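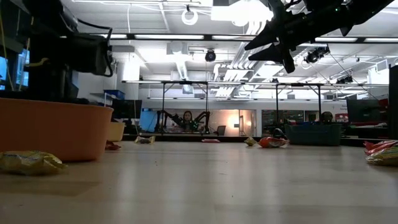
Slide 1. Snack bags on a table: the format under discussion.

Speaker notes, Adelmo Sanna. Slot is 16 minutes plus questions. Slides 7 and 8 can be dropped if the morning session overruns.

Slide 2. Scope
Seal integrity on small flexible packs at the Drarcombe plant. Film supply and print quality are out of scope; Yolanda Rivadeneyra covers both after the break. All figures are from line 2, January run.

Slide 3. How a bag loses its seal
Two routes. Product trapped in the seal area leaves a channel. Jaw temperature drifts below the window and the layers stick without fusing. The second type often passes a squeeze test on the day and opens in transit. Pause here, people tend to ask about jaw pressure. Answer: held constant throughout.

Slide 4. Sampling
2,646 bags pulled, each put through the vacuum chamber. Leakers were cut open and the seal looked at under magnification. 59 leakers in total. Do not quote this as a rate for the plant: sampling was weighted towards start-up and reel changes.

Slide 5. Where they fell
Most leakers came in the first minutes after a reel change. The jaws cool while the line stands and the controller reports set point before the face of the jaw has reached it. Show the two traces. The lower one is the surface probe. The gap between them is the whole argument.

Slide 6. What was changed
Restart delay added to the Lavidano controller. Dosing cut-off moved earlier to keep crumbs out of the jaws. Neltari supplied a second probe for the back jaw, fitted but not yet logged.

Slide 7. Cost
Lost output from the delay against returned cases. Keep it short. Finance figures are in the handout.

Slide 8. Limits
One line, one film, one product weight. The Galli film has a narrower sealing window and has not been tried. Next run is 2,000 bags on that film with the same chamber settings.

Slide 9. Questions
If asked about ultrasonic sealing: looked at, no trial data. Probe drawings are available from Yolanda.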